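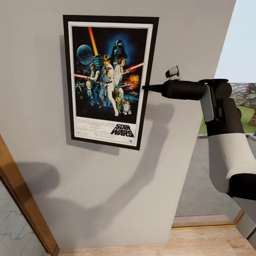 Framed Star Wars poster, Darth Vader to the right of centre.

April 7, 2022

Went to see the model of Grondisora. It is in the old ticket hall at Selleo until the end of the month, on a plinth with a rope round it, and I had put off going because everyone who had been told me I would come round to the thing once I saw it. I have not come round to it.

The model is plaster, painted to look like bronze, and stands a bit higher than my knee. The real one is meant to be 12 metres tall. I find it very hard to judge a thing at that size from a thing at this size, and I don't believe the people who say they can. A fold in a cloak that looks lively when you are bending over it may look like a drainpipe when you are standing under it in the rain. The figure is a woman rising out of what the leaflet calls "the memory of the river", and what I would call a heap. Her left hand is good. Somebody looked at a real hand for that, you can tell by the way the thumb sits. The face has been smoothed off until it could be anyone, and I suspect that will be sold to us as a decision.

I walked round it a few times. From behind it is better. The back has some weight in it and the shoulder blades are properly felt, and I did wonder if the sculptor had enjoyed that side more and been hurried on the front. The trouble is that the back will face the bus station wall.

The leaflet was produced by Plavuvix, who seem to be in charge of telling us what to think. It says the work "invites dialogue". I have stood next to a lot of public sculpture and have yet to be invited to anything. It also says that over 2000 people have already "engaged" with the design. I asked the woman at the desk what engaged meant and she said she thought it included people who had opened the email. She was perfectly nice about it. I opened the email too, so I suppose I am in there.

The casting is to be done by De Graaf, and that did cheer me up a little, as their work on the harbour horses was clean and the seams hardly show even now. I went and had a look at those on the way home, partly to be fair and partly to get the taste of the leaflet out of my mouth. Green streaks down the legs, a gull on one of them, children's feet have polished the lower hoof bright. They were laughed at when they went up. I laughed at them myself, in this diary, and had to go and find the page tonight to see how rude I'd been. Fairly rude. I called them "two sofas having a fight". I still think the heads are wrong, but I would be sorry if they went.

So I ought to be careful. But I don't accept the argument that because people once sneered at something decent, anything sneered at must be decent. I had that from a man in the ticket hall who was a good deal keener than I was, and he brought up the Impressionists, as they always do. Plenty of things were sneered at and were rubbish, and got melted down, and we don't hear about them.

There was a full-size section as well, propped in the corner by the radiator: part of the foot, in clay, under a damp sheet which you could lift if you asked. I asked. It was the best thing there by a long way – big rough thumb marks, a wire poking out at the heel, and the toes really gripping. If they left it like that I'd be first in the queue. My guess is it will all be rubbed down before it goes to the foundry, and the thumb marks will go with it.

Filled in a comment card. You get 60 words. I used most of mine on the face and the rest on asking which way round it will stand and whether that is settled. I was told the cards will be "fed into the process", and that a decision is due in May. I noticed the plinth has already been ordered, according to the same leaflet, page 2.

Home by the later bus. My feet hurt and I had forgotten to buy bread. Tried to draw the hand from memory after supper and got the thumb wrong, so whoever modelled it is better at this than I am, which I knew. Drew the clay foot instead and that came out rather well. I may go back next week when it's quieter and draw it properly, if they'll lift the sheet for me again.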